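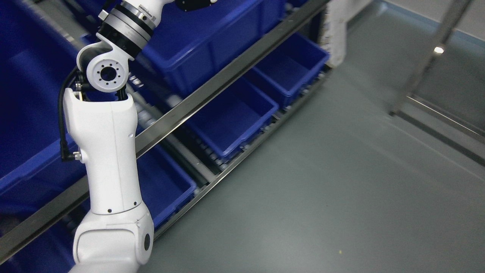

What goes wrong first in a small hotel lobby? The lighting, according to Silvia Kováčik, who drew up the refit of the Malý. Her plan puts 11 lamps on 4 circuits, all dimmable.

"Guests read near the walls, so the walls get the light," she says. The ceiling fittings were removed.

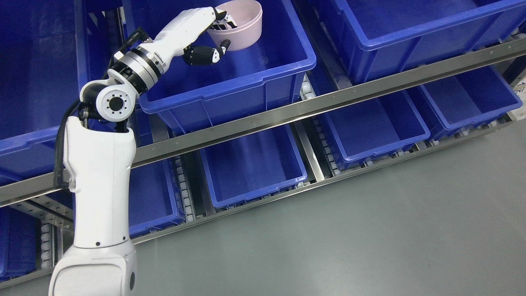 Pink bowl and blue bins.

Seating is set 90 centimeters from the main path. Kováčik specified wool covers.

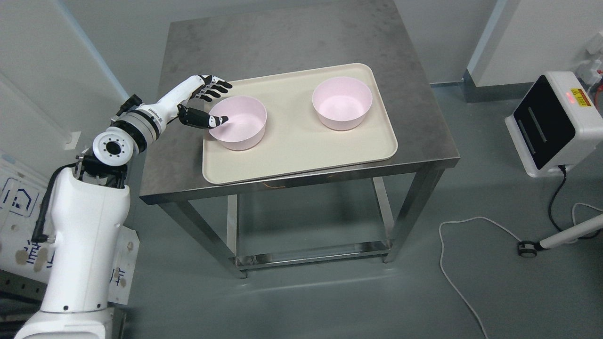

Yvonne Sugden would have gone wider, and thinks wool wears badly at the arms. Kováčik disagrees: "We fit spare arm covers."

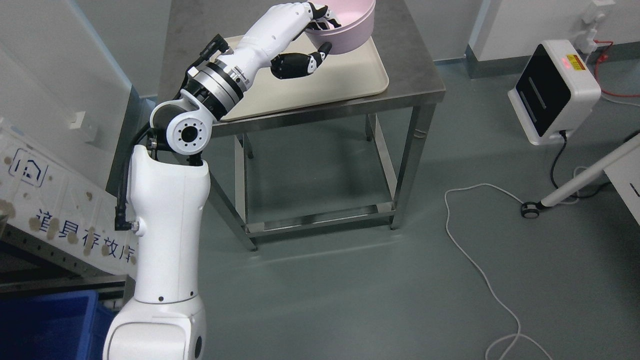

Bowl held over the cream tray.

The upstairs corridors follow in April.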